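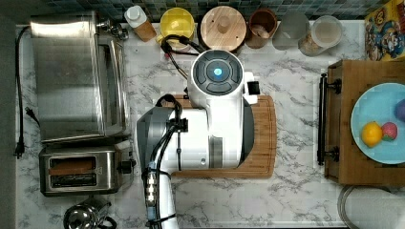 How much of the worktop should be kept clear for people making their breakfast? Enough for one person to butter toast and another to fill a bowl beside them, which we agreed means the whole middle stretch, with appliances to the left and fruit to the right.

That was settled early on, and rather cheerfully, at the Bramley House kitchen meeting held at 7.30 in the shared lounge. Elis Yorath took the chair and thanked everyone for coming out in January, and for the shortbread, which had travelled all the way from Cakonport and arrived mostly whole.

1. Appliances
The toaster oven, the two-slot toaster and the kettle are to stay together on the left. There was a long and good-natured talk about crumbs. It was agreed that whoever toasts last at night empties the tray, and that cords should be tucked back when people have finished (the Nassar flat asked for this last year too, and were quite right).

2. Jars and cereal
These live along the back by the tiles. Anyone finding a jar nearly empty is asked to write it on the list on the fridge, please, and to use the pencil that is tied there for the purpose.

3. The chopping board
The bamboo board by OAKWARE was much praised, especially the groove round the edge, which keeps tomato juice where it ought to be. Elis reminded us all that it mustn't be left soaking in the sink. Wipe it, rinse it, stand it up to dry, and oil it every 2 months. Meat is to be cut on the plastic one kept in the cupboard.
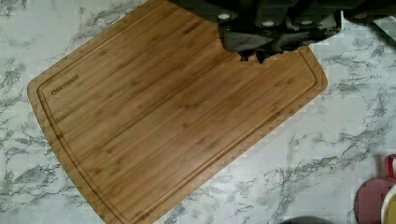 4. Fruit tray
The wooden tray stays on the right, and fruit on it is for anybody. A budget of £30 a month was agreed, with 3 in favour of more lemons.

5. Any other business
The spare key to the store cupboard has gone to Warnirport with the last tenant. Elis will write and ask for it back. The meeting closed at 8.45 and the shortbread tin was washed up.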